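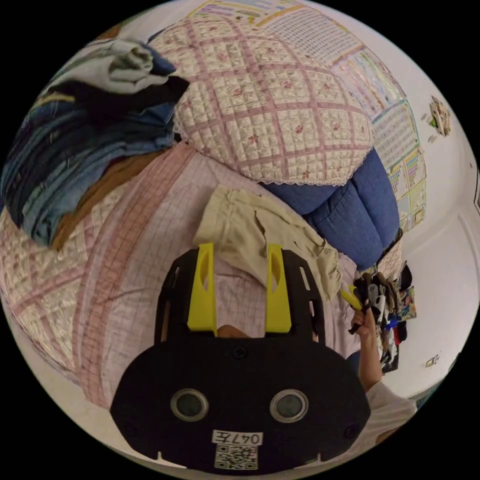 Preparing hand-held gripper recordings for policy training

This page sets out the procedure used by the Sakalham group to turn recordings made in homes into training data. It applies to all work under the Vinik project and replaces the notes of May 24, 2021.

Before you start

You will need the raw recordings, the calibration file for each gripper and an account on the Gaketti server. Grippers are identified by the number on their label. Left and right units must not share a calibration file.

Step 1. Check the recordings
Play each recording at normal speed. Reject any in which the fingers leave the view or the task is abandoned. Bedding and clothing often fill much of the view, and this alone is not a reason to reject.

Step 2. Recover the path of the gripper
Run the tracking script with the default settings. Patterned cloth and posters usually give enough detail for tracking - plain white walls may not. Recordings with more than 4 tracking losses should be set aside.

Step 3. Divide into episodes
Mark the start and end of each task. Episodes shorter than 150 frames are discarded.

Step 4. Train and compare
Hold back 200 episodes for testing before training begins. The first full set held 3,310 episodes after checking. Results should be reported separately for homes that do not appear in the training set, following the method of Đặng.

Questions about access should be sent to Jamie Bloxham.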